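Disclosure rules for paid social media posts should apply to the company placing the advertisement as well as to the person publishing it, according to Bronwyn Cosgrove, director of policy at the Tradthorpe Center for Advertising Standards. Ms. Cosgrove spoke with this office in June, shortly after the Center closed its public consultation on the marketing of flavored energy drinks to minors.

The consultation followed a complaint about Flalisico, a drink promoted by 14 account holders over a single summer. The Center found that 13 of them had been paid through an agency, Zaken, and that the posts carried no label identifying them as advertising.

"The account holders were young and, in most cases, had never been shown the code," Ms. Cosgrove said. "The contract told them which words to use and what time of day to post. It did not mention disclosure at all."
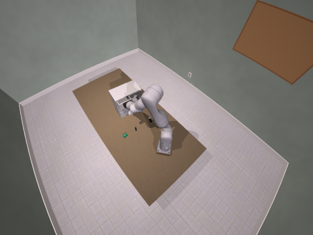
Under the present code, a complaint is addressed to the publisher of a post. The agency and the brand owner receive a copy of the decision and are invited to comment. Ms. Cosgrove described this arrangement as a holdover from print advertising, when the publisher was usually a newspaper with a legal department.

"We are sending formal letters to people of nineteen who take them to their parents," she said. "The brand owner has counsel and a compliance budget – and under our rules it has very little to answer for."

The Center's draft revision would make brand owner and agency jointly responsible for labeling. It would also require that contracts with account holders be kept for 2 years and produced on request. Responses from the trade have been mixed. Zakaria, a rival agency, supported the retention rule but objected to joint responsibility, arguing that an agency cannot supervise every post once a campaign has begun.

Ms. Cosgrove said she had some sympathy with that position.

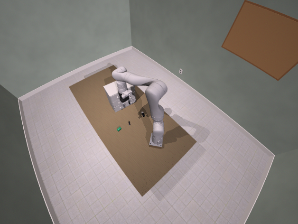
"A post can be edited after approval, and we accept that," she said. "The draft allows a defense where the agency gave clear written instructions and acted promptly when it learned of a breach. What we will not accept is silence in the contract."

Asked whether the Center would seek powers to impose fines, she said that the matter was one for legislators. The Center can at present publish its decisions and ask platforms to remove material. A summary of consultation responses will be posted on the Center's website, together with the revised text of the code.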